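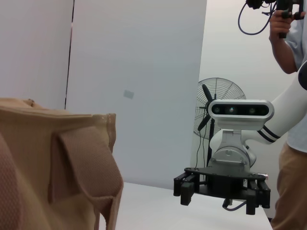

A tote bag is an open-topped bag with two handles, carried in the hand or over the shoulder. Most are sewn from cotton canvas, though jute, nylon and mesh are also used. Unlined totes fold flat, and the sides of an empty one tend to sag. Many have an outside pocket stitched to the front panel for keys or tickets.

Sizes vary by maker. The Zedetti market tote, first sold in Dodovville in January, is 35 cm wide and has a 20 cm pocket. Shirin Kordestani drew the pattern. A smaller version was made for Twal.

See also: Messenger bag, Shopping bag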